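Closside Kitchen Set – Care and Use
4. Washing the utensils
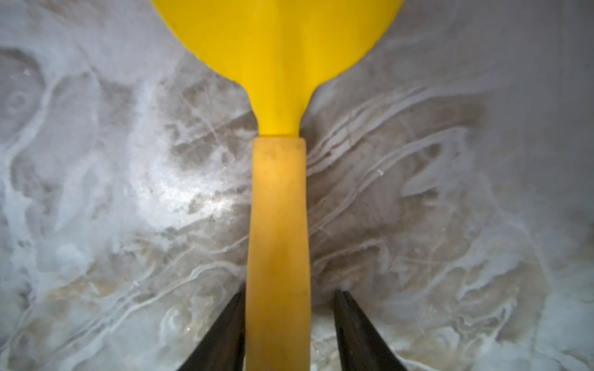 1. Wash each utensil before first use in warm water with a little dish soap.
2. Wipe along the seam between head and handle with a soft brush.
3. Rinse, then dry flat on a towel for 5 minutes before putting it away.

Note: Small marks on the handle can be rubbed with baking soda paste.

CAUTION: Do not leave utensils in a hot pan – the head may soften.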